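October 2025

Up before it was light. Oatmeal, coffee, the second half of yesterday's pear. Rain on the back windows but not enough to bother with the bucket on the landing.

I spent most of the morning on the table in the back room. The white board has been leaning against the hallway wall since I brought it home from Zornancombe, and I was tired of walking around it sideways. I cleared the table, wiped it with a damp cloth, let it dry while I called the pharmacy, and then laid the board on top. It doesn't cover everything. Some of the wood shows past the far edge, with the rounded corner at the left, and I've decided to leave it that way. Cutting the board to fit would mean borrowing Carol Fairclough's saw again, and I still have her stepladder.

The board slid when I leaned on it. I had a packet of Stirko pads in the drawer with the batteries, so I lifted one side at a time and stuck them underneath, near the corners. It holds now. I pushed on it fairly hard and it stayed where it was.

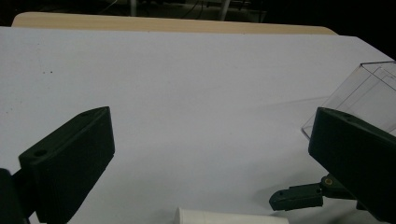

The board on the table, clear box over at the right.

Two little dark specks on the left side that I took for crumbs at first. I went and got the glass cleaner for them and then the phone rang, so I don't know yet if they are dirt or in the surface. It was the furnace people. They want 560 dollars for the part and the visit together, and they can come on the 7th or not until the end of the month. I said the 7th. I wrote it on the kitchen calendar and also on the back of the envelope I keep by the phone, in case I forget to look at the calendar.

I'm glad to have a white surface. On the bare wood I lose things. A tan washer or a bit of clear plastic goes straight into the grain and I find it with my sleeve a week later. White has its own trouble, as I now see with anything pale, but most of what I work with is darker than that.

Had lunch early: the lentil soup, which has gotten better since I made it, and toast. I read the rest of the Bralero catalog while I ate. They have a drawer cabinet I like and can't justify. The shallow drawers are the right height but the whole thing is 48 inches wide, and there is no wall in the back room that will take it unless the bookcase goes. I measured the wall anyway. Then I measured the bookcase. It isn't going anywhere, it is full of Dad's atlases and I'd have to put them on the floor.

So for now I'm staying with boxes. The clear one is good because I can tell what is in it from across the room, and it sits flat. I tried it in several places on the board. On the left it was in the way of my elbow. Close to me it was in the way of everything. Further back and a little toward the middle was comfortable, with the small things kept on the side nearest the hand that needs them. 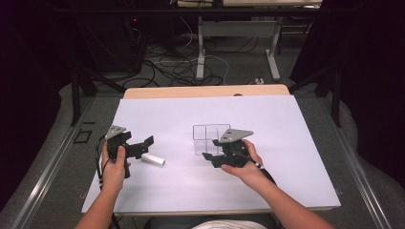 The other question is what goes in the boxes and what goes in the jars. I've been back and forth on it. Jars are fine for screws and hooks, things you can pour out and pour back. They're no use for anything that has to stay in order or that scratches. The buttons should come out of their jar, for example. I have been meaning to do that for years. Mother's buttons and the ones from the yard sale are all in together, and whenever I need a match I tip out the whole lot on the bedspread.

Yevdokiia Kravets stopped in at two to return the cake pan and stayed until nearly four. She looked at the table and said it was too bright and I would get a headache. She may be right. With the overhead on, the middle of the board was hard to look at for long. She thinks I should turn off the overhead and use only the Kinoshita lamp with the bent neck, set off to one side. We tried that. It was easier on the eyes but my hand threw a shadow over whatever I was reaching for, so then we moved the lamp to the other side, and then my other hand did it. We left it on the left.

She told me her nephew's exam results (passed, but not by much) and that the bakery is going to close on the hill and keep only the shop by the station. I hadn't heard. That will be a longer walk for the rye. She took some of the soup home in a jar, so that's one jar fewer to think about.

After she left I washed the cups and wrote the letter to the water company. They say we used 3000 gallons over the last bill and I don't see how, with one person in the house and no garden to speak of. I asked them to read the meter again. I kept a copy and put it in the blue folder.

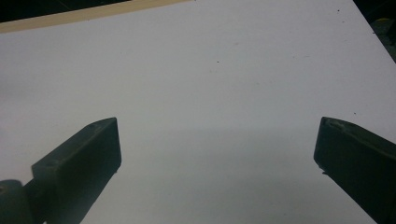
The back room wants painting, and I should do it before the cold makes it impossible to keep the windows open. The walls are still the brown that was here when I came. I keep thinking of a pale gray, or something close to the color of the plaster in the hall. I'd been holding a paint card up to the wall and getting nowhere with it, so this afternoon I tried it beside the table. The board isn't a plain white once you look at it for a while, it has some gray in it and a bit of a chill, and the pale wood-colored strip along the far edge makes that more obvious. A cool gray on the walls on top of that would be too much, I think. Something warmer, then, nearer to the strip. I marked two on the card with pencil. Carol has half a can of cream left over from her kitchen and I could try a patch of that behind the door where it won't matter.

Swept the room before supper. Found the small screwdriver under the radiator, the one I bought a replacement for in the summer. Now I have both. Also a stamp, not used, and the cap to a pen I threw away.

Supper was eggs and the last of the potatoes. I need potatoes, onions, dish soap, light bulbs for the landing, and masking tape if I'm going to try the paint. The rain stopped sometime after six. I put the trash out and spoke to the man across the way about the streetlight, which has been flickering again. He has reported it and so have I.

Tomorrow the specks, first thing, with the glass cleaner and a soft cloth. If they won't come off I'll put the button tray over them. Then the stepladder back to Carol, and ask about the cream.

Knee was better today. Bed at ten.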